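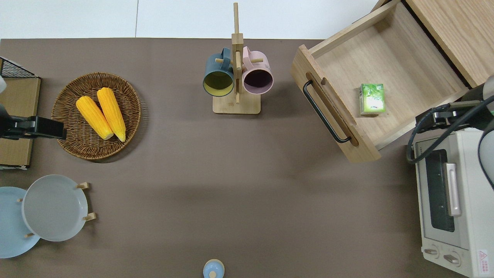 Wastside Kitchen Share list
Subject: Re: Counter layout and what to do about the corn basket
List: members, November digest

Thanks for the replies so far. I am answering the longest one in line and adding where I have got to with the counter at the back.

> I don't see why the mug tree has to stay on the counter at all. We have hooks
> under the shelf that hardly get used. A mug tree takes up a square of space
> and you still have to reach around it. I would also move the toaster oven
> down to the far end so the door can open without hitting anything, and put
> the plates back in the cupboard where they were before Wednesday. The stand
> is nice but plates on a stand get dusty.
>
> One more thing. The corn should go in the fridge. It gets starchy if it sits
> out.

On the mug tree: I tried the hooks. The bigger mugs touch each other and the handles on two of them are too thick for the hook. The tree has a flat base and can go against the back edge, and from there I can lift a mug off without moving anything else. If somebody wants to replace the hooks with larger ones, the Jiteck ones at the hardware store are 3 to a pack. I have not bought any.
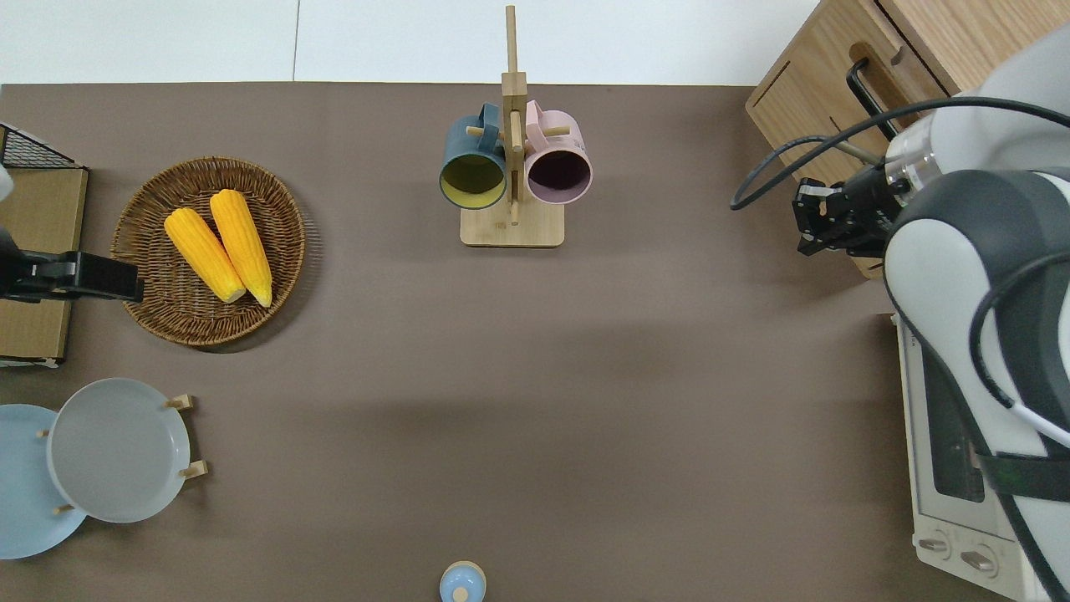
Mug tree at the back, corn basket to the left of it, plates in the near left corner.

On the plates: I would like to keep them out through the month and see. We use the same few at every lunch, and the cupboard means bending down and lifting the heavy bowls off first. Dust has not been a problem with plates that get used every day. The ones we only bring out for the big dinners can stay in the cupboard, wrapped. The Inerska rack on the list of things to buy is now off the list. The one we have holds what we need.

On the corn: agreed that it should not sit out overnight. The basket is for the day we cook it. Please leave the husks off if you put any in there, the silk gets into the weave and I end up picking it out with a fork. For keeping, use the bottom drawer of the fridge.

> Where does the drawer unit go in your plan? If it stays on the counter it
> eats up the room you are trying to save. I measured the gap beside the sink
> and it is 478 mm, which might be enough.

Thank you for measuring. I checked the gap again with the sink door open and the number is right, but the drawer needs clear space in front of it when it is pulled all the way out. Beside the sink it would open into the walkway. I would rather have it up on the counter at one end, turned a little toward the middle, so that one person can use it without the next person having to step back. The counter is 600 mm deep and that has been enough for me.

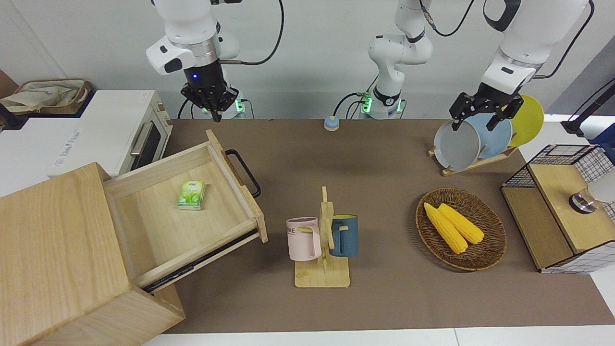

Drawer open at the left, toaster oven behind it, gray, pale blue and yellow plates in the rack.

With the drawer at that end, the toaster oven works best behind it. Close the drawer before you take anything out of the oven. It is an easy thing to forget and I have leaned over it with a hot tray more than once. Please also keep bags and cloths off the top of the oven when it is on.

Things I still need answers on:

Does anyone use the wire basket? It has been on top of the cardboard box for weeks. If I hear nothing I will put it on the shelf with the baking trays.

Is the cardboard box being kept for a return? If so, please write that on it.

The Pan brand lids do not fit any of the pots we have left. I would like to give them away with the next bag of donations.

The brown mat cleans up fine with a damp cloth. Please don't use the green scrub pads on it, they leave marks.

If you move something and find a better spot for it, leave it there for a few days and post to the list so the rest of us can find it.

--
Wastside Kitchen Share mailing list
To leave the list, reply with "unsubscribe" in the subject line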